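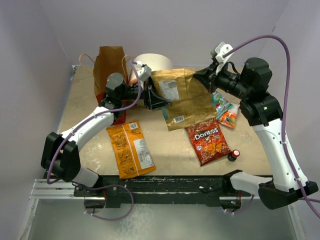 **Beneš**

Ticket: two-arm packing cell, cable routing and spares
Status: open, waiting on quote
Opened: 21 June 2022
Site: Flandmont

**Problem**

Intermittent loss of signal from the left wrist during bag handling. Clears on restart. The log shows 30 dropouts since April, all on the left arm. The right arm has none, but it is the same age and I want both covered in one order.

**Checked so far**

- Left purple cable is clipped to the white link, loops back from the gripper past the base and hangs below the mounting rail. Reseated both ends. No change.
- Right purple cable goes up in a wide loop above the arm before following its link down. Left as found.
- Swapped the controller ports over. The fault stayed with the left arm, so the controller is ruled out.
- Ran the left arm with the grippers parked and no bags on the table. 800 cycles, no dropout.
- Ran it again with both arms reaching for the same soft bag in the middle. Dropout at cycle 1191.

Most likely the cable is flexing too tightly at the wrist when the two grippers close in from either side. Not proven. A new cable is the cheapest way to find out.

**Options for the budget**

1. Replace the left cable only. Can come out of the maintenance line. Leaves us with no spare if the right one goes.
2. Replace both cables, add one spare and fit strain relief at each wrist. Oltis have quoted £800 for the set, fitting not included. We can fit it ourselves in a morning.
3. Replace both wrist assemblies, cables included. Skesulari want £2816 delivered. Needs a capital request and recalibration of both arms.

Recommend option 2. Option 3 should only go forward if the fault comes back with new cables on.

**Also to plan for**

The black rail has paint flecks along it and should be cleaned before any base is unbolted. Both arms share that rail, so work on one stops the other. Please book the whole cell out, not half of it.

Test items for the retest: crisp bags, the flat gold bag, small packets, the small bottle with the red and white cap. Keep the same mix as now or the cycle counts can't be compared.

**Needed to move this on**

- Cost code for option 2
- Lead time in writing from Oltis
- Confirmation that the replacement cables are the same length as the present ones. The first quote didn't state it.

Retest after fitting: same two-arm routine, 2816 cycles. Close the ticket if there are no dropouts. Otherwise reopen the Skesulari quote and attach the log.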